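Betreff: Re: Zelle Brunow, Greiferkamera links

Hallo Liste,

bin noch am Tisch, daher kurz. Offset links neu gesetzt, 6 Grad Neigung statt bisher 2. Belichtung fest, Automatik bleibt jetzt aus. Kontrollbild: 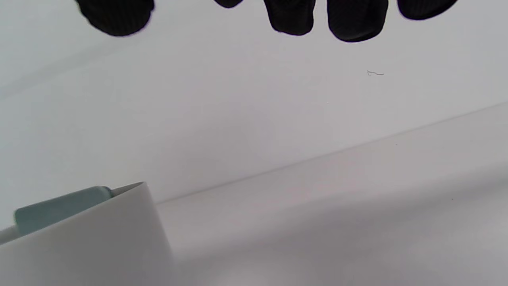 Greiferkamera, weißer Behälter unten links, Handschuh oben

Samran Rungrueang schrieb:
> Kabel am linken Griff bitte nochmal prüfen, bei Stumden
> hatten wir nach 20 Durchläufen Aussetzer. Und bleibt die
> Kopfkamera auf der alten Höhe?

Kopfkamera bleibt. Schelle von Kokkonen nachgezogen, Gegenprobe mit der Tube lief ohne Fehlermeldung. 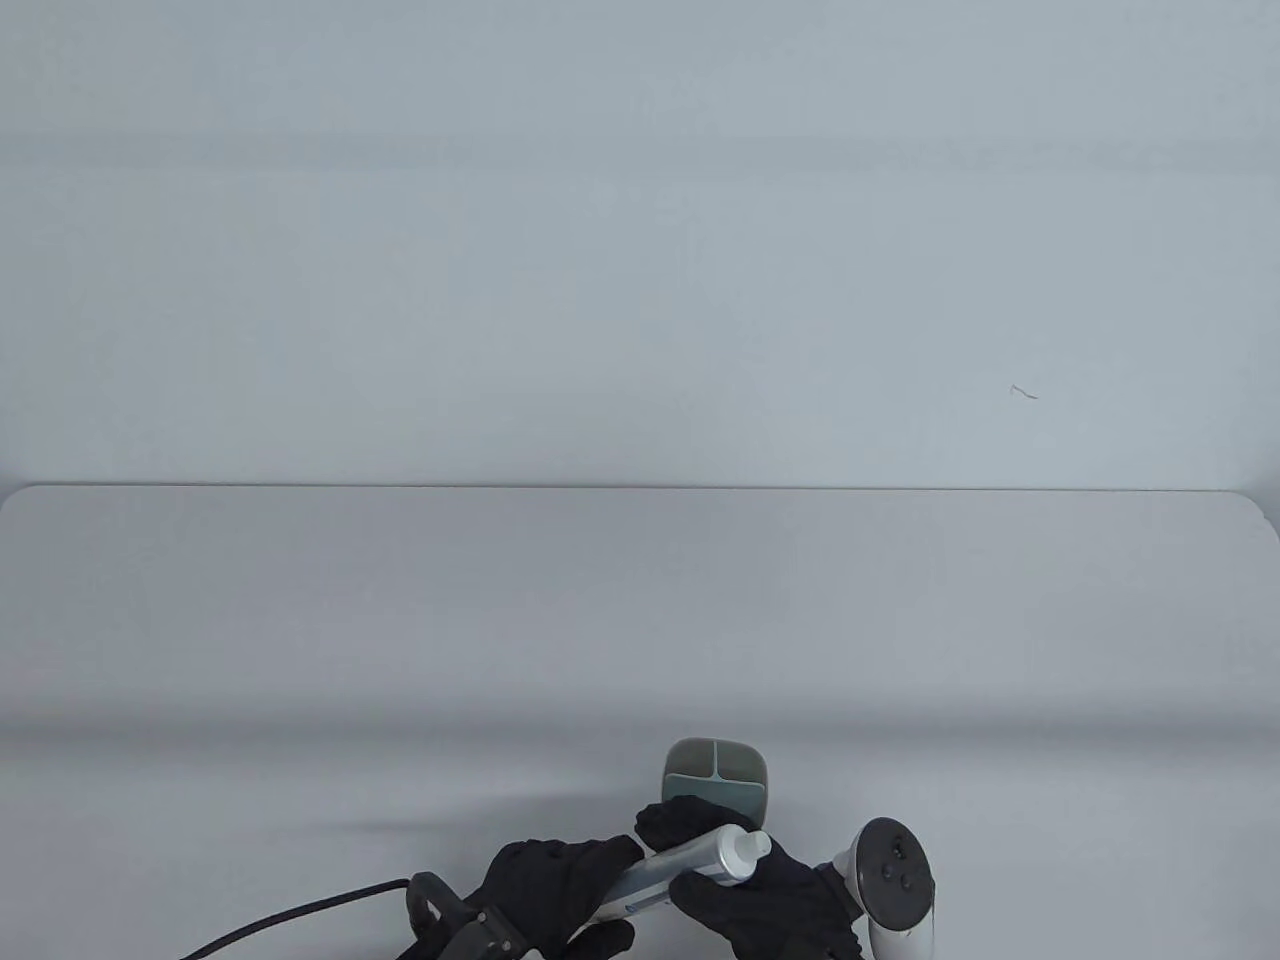
Zum Kabel: Stecker getauscht, Zugentlastung kommt im Mai neu. Bis dahin bitte wie hier nach links wegführen, flach über den Tisch im Bogen – nicht um den Griff wickeln! Verlängerung von Comance ist raus, die war eh zu steif.

Nach dem Beutel Linse abwischen, steht jetzt auch im Wartungblatt. 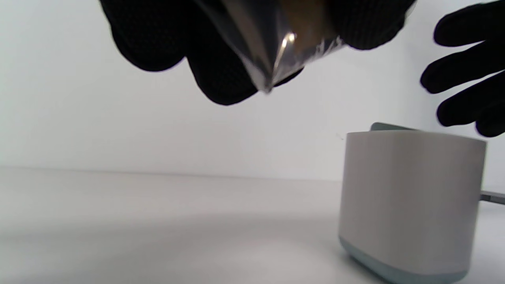 Beutel über dem Tisch, weißer Behälter rechts

Rest morgen, Log schick ich ncoh rum.

Gruß
Toivo Mustonen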